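**Skelto opens simulated kitchen tasks to outside operators**

MANSILLA, March – Skelto will let outside operators record training examples in Nulesura, its simulated household environment, starting this month. Until now all recording was done by the company's own staff.

Operators steer a virtual arm through short chores such as opening a cabinet or moving a bottle from one surface to another. Each finished attempt is saved as one example for Plotach, the learning system Skelto is building for home robots. The current set holds 599 examples across 30 tasks, and the company wants over 700 before the next round of training.

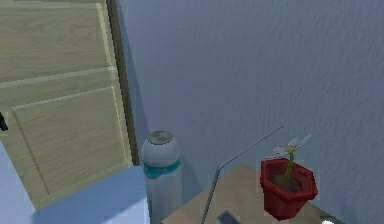
Rooms in Nulesura are furnished with plain household items, and wall colors, furniture and lighting can be changed between sessions. Operators may restart an attempt at any time. Failed attempts are kept in a separate folder – the training team uses them to check how Plotach handles mistakes.

"We were short on variety," said Lenuța Sârbu, who runs data collection at Skelto. "Four people in one office all open a door pretty much the same way. We need other hands on it."

A trial in the winter produced 103 of the current examples. Maarten Maes, the engineer in charge of Nulesura, said the trial led to a simpler login and a slower default arm speed.

Operators need a desktop computer and a standard game controller. Training takes one afternoon and is paid at the same rate as recording. Applications go to Rebecca Morelli at Skelto's Mansilla office, which answers calls until 5 p.m.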